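How do I pace my first 800 without dying on the second lap?

Hi all! I'm 49, I've been running 5Ks for years, and in a moment of total excitement I signed up for the 800 at our club's summer track meet. I've never raced anything this short. Last month I tried one by myself at the track and went through the first lap feeling amazing, like I was flying, and then with 200 meters left my legs just stopped taking orders. I finished, but I was practically walking. I have a few weeks left and I train four times a week. What should I be doing, and how fast should that first lap be? Also, do I need spikes?

Posted by Xiong, July 2022

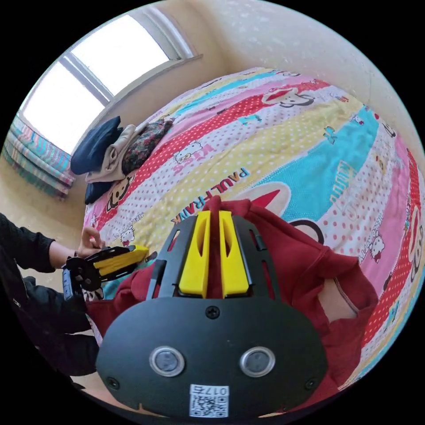 Ernő Fülöp
Oh, you are going to love this event! The 800 is my favorite race in the whole sport and I came to it late too, straight from road running, so I know exactly the feeling you mean.

First lap: you want to go out a little faster than you come home, but only a little. Two or three seconds between the laps is plenty at our age. If you're hoping for 3:00, that means passing the bell in 1:28 or 1:29 and holding on for a second lap of 1:31 or so. I'd bet you went out much quicker than that in your solo try. The trouble is that the first 200 feels like nothing. You're fresh, you're nervous, everyone around you is going, and you can lose the whole race there without noticing. So learn what your pace feels like over 200 meters. Go to the track and run 8 x 200 at the speed you want to race, with a slow 200 jog between them, and try to hit the same time on every one. The first few times I did this I was all over the place (four seconds too fast, then two too slow) and after a couple of weeks I could call my time before looking at my watch. Such a good feeling!

The second session I'd do each week is 2 x 600 at your goal pace with a long rest, 8 minutes, walking and jogging. It's tough. Running past 400 at speed and having to keep going is what the race is all about, and your 5K training hasn't asked you to do that. Keep the other two runs easy. I mean really easy, chatting pace.

And think of the race in 200s. Get out smoothly, settle on the back straight, stay tall through the bell, and then pick somebody to chase from 500 to 600. That third 200 is where most people drift. If you put your effort in there, the last one takes care of itself, more or less. Pump your arms and look at the line.

Spikes are fun but you don't need them for a first go. If your calves aren't used to them, a few weeks isn't a lot of time to find out. I raced my first season in a pair of light road shoes and had a blast.

Please come back and tell us how it goes!

Sizwe Xaba
Agree with nearly all of that, but I'd be careful with two hard track days a week when you're coming off road miles. I did that one January, indoors, and my Achilles was sore until spring. One track day, and then some strides on grass after an easy run – 6 x 100 meters, quick and relaxed, walk back. You get the speed in your legs and you wake up fine the next morning.

Don't skip the warm-up either! For a 5K you can get away with ten minutes of shuffling. For an 800 I jog for 20 minutes, then do leg swings and skips, then three or four strides with the last one at race pace, and I try to finish all that not too long before they call us to the line. If you start cold the first lap feels awful and you'll blame your pacing.

Also ask whether your race starts in lanes. At our meet in Grestitz they run the first bend in lanes and then everybody cuts in, and I saw a guy dive straight across to the inside as soon as he hit the break line and nearly take out two runners. You can drift in gradually over the whole back straight, it's shorter that way and much safer. On the bends try not to sit out in lane two for long, you're running extra.

What's your 5K time, by the way? It'd be easier to say if 3:00 is the right goal.

Rostero
just run the first lap slower lol. worked for me

Xiong
Thank you all so much, this is great! My best 5K this year is 23:40. I went and did the 200s this morning and Ernő, you were right, my first one was way too quick and I had no idea. By the last three I was within a second each time. I'm going to do the one track day plus the strides on grass, because my calves already complain on hills. I'll stay in my road shoes. I asked the club and we do start in lanes for the first bend, so I'll go practice that before the meet.

Sizwe Xaba
23:40 is solid, you've got the endurance for it. I'd go out in 1:30 and see what you have left at 600. Good luck!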